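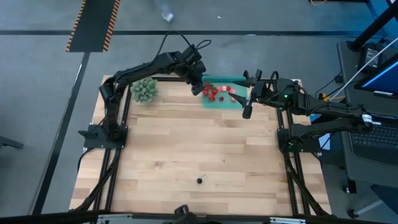
Fruit Prep Assistant, Part Time
Velcombe Kitchen Services, Osagie Street site

We are looking for 2 people to wash, hull, dice and portion fruit for our breakfast and dessert orders. The work is the same most days and suits someone who likes a steady routine. No kitchen experience is needed. You will be shown how we cut and how we sort.

Hours are 19 per week, early mornings, Monday to Friday. Shifts are set every 2 weeks. The post is open now and runs through the end of July, with a chance to stay on.

What you will do

Sort deliveries and set aside bruised fruit. Dice to the size on the order sheet. Fill and label tubs for the Pudorau and Uvum cafes. Wipe down tables and wash boards between fruits.
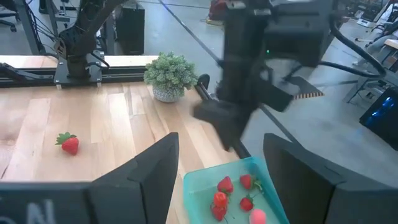

Strawberries make up most of the order in the warm months, and new starters learn on them. You take the fruit a few at a time, check each one, and cut off the cap before dicing. We expect you to keep whole fruit together in a shallow tray, like the turquoise one, and to notice a stray berry left out on the wood with its leaves still on. Trays go to the sink when they are empty and are not refilled until washed.

You will need to stand for the whole shift, lift a full crate, and read an order sheet in English. Long hair must be tied back. Aprons and gloves are supplied. Please tell us about any fruit allergy when you apply.

To apply, leave a short letter with your phone number at the front desk, marked Job 106. We will call everyone who applies, whether or not we can offer a trial shift. Trial shifts are paid.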